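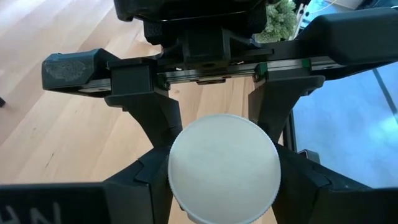 A white top with a ridged rim. Stolledstead wants caps and lids kept apart from other recycling.

Town's lid scheme hailed as a success, but the sums are missing

Households in Stolledstead are to be asked to take the tops off their bottles and jars and put them in a separate bag from March, after the council declared a trial of the idea "an outstanding success".

How outstanding is hard to say. The report put before councillors on Thursday evening runs to 10 pages, four of them photographs and maps, and does not give the weight of lids collected at any point in the trial. Nor does it say how many of them were recycled.

The scheme, called Plorkel, was tried in 590 homes on the east side of the town. Each was given a green drawstring bag and a leaflet showing which lids could go in it. Bags were emptied every fortnight by Ramasamy, the firm that already holds the town's recycling contract, and the contents were taken to its depot on the ring road.

Under the plan approved this week, bags will be offered to every street in the town in stages. People who do not want to take part will be able to leave their lids on, as they do now.

The case for the scheme is that small, loose items tend to fall through the machinery at sorting plants and end up with the rubbish. The council's report makes this point three times. It does not mention that residents have for several years been told to screw lids back on to empty bottles before putting them out, which was the answer to the same problem, or that many drinks bottles are now sold with a cap that stays fixed to the neck.

Asked at the meeting whether people would be expected to cut or twist those caps off, officers said that tethered caps "should ideally remain in place". Asked how many of the lids in a normal household would then be left for the bag, they said they would come back with an answer.

That leaves milk tops, the lids of jars and the tops of squash and cleaning bottles. Metal jar lids are on the leaflet as accepted. According to the same leaflet they must be "fully separated from plastic lids", though only one bag is supplied.

The report's main evidence is a survey. It says 94 per cent of people who replied thought the scheme was "a good idea" or "a very good idea". The number of replies appears in a footnote on page eight, and it is 100. There is nothing to show how the council chose them, or whether those who never filled a bag were asked at all. Questions about cost were not included.

Carys Rowlands, who lives on one of the trial streets and sent written questions to the meeting, was one of those who took part for the whole period. She said she had no complaint about the crews.

"They came when they said they'd come. My complaint is that I've washed lids for months and I can't find out where they went," she said. "I asked for a weight. I'd have settled for a bad weight."

She said her bag was never more than a third full, and that by the second month hers was one of very few put out on her side of the road. The report describes participation as "strong and sustained". It defines a participating household as one that put out its bag at least once.

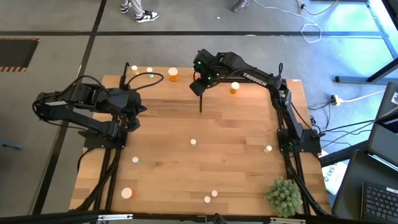 Ramasamy told the meeting that lids from the trial had been "bulked with comparable material", which in plain words means they were mixed with other plastic at the depot. The firm said this was normal for a small trial, where the amounts are too low to send anywhere on their own, and that a town-wide collection would allow them to be handled as a separate load. No buyer for that load has been named. The firm said talks were going on and that it would not be fair to the other side to say more.

There is a further difficulty in that lids are not all made of the same stuff. The report says they would be sorted by type using a treatment called Grernix, described as a rinse that makes different plastics easier to tell apart. The single paragraph given to it reads as though it has been lifted from a sales brochure. It says Grernix is "already transforming outcomes", without saying for whom. When a councillor asked whether it had been used on any lid from Stolledstead, the answer was that it had not, but that the early signs from elsewhere were good.

Where elsewhere might be was not gone into. The meeting moved on to parking at the cricket ground.

On money, the report is shorter still. The bags are listed as costing £1,000 for the trial, which covers buying them and having them printed. Collection is shown as "absorbed within existing rounds". That may be true of one corner of the town, with a van that was passing anyway. Whether it holds when every street is added is another matter, and the contract with Ramasamy comes up for renewal next year. The council said no decision had been made on whether lids would be part of the new contract, and that it would be wrong to guess at the price.

It is not hard to see why the scheme appeals. It is cheap to start, it gives people something to do, and a bag of coloured lids looks well on a leaflet. Similar collections have been run by schools and clubs in the town at various times, one of which was meant to pay for a bench outside the library. The bench was later paid for out of a legacy. What became of the lids is not recorded in the minutes, although a later entry does complain of boxes in the corridor.

The council's overall recycling rate has meanwhile stood still for three years. Its own figures put most of the waste that could have been recycled down to food, cardboard and glass going into the wrong bin, particularly from flats, where there is often one shared store and no food collection. A plan to give flats their own food bins was put off last spring for lack of funds, and there was no word on Thursday of when it might return. Flats were not included in the lid trial.

Two councillors asked for the vote to be delayed until the weights were known. They were told that the figures were held by the contractor in a form that would take time to draw out, and that waiting would mean missing the print date for the new collection calendars. The scheme was then approved without a count being called for.

In a statement afterwards the council said Plorkel had "captured the imagination of residents" and would "put Stolledstead on the map". It said a fuller review would be carried out once the scheme had been running across the town for a year. It did not say what result would count as a failure, and a request for the target, if there is one, had not been answered by the time of publication.

Bags will be delivered by post to the first streets, beginning with those next to the trial area. Replacement bags can be picked up from the library during opening hours. Households in the trial should carry on using the bags they have.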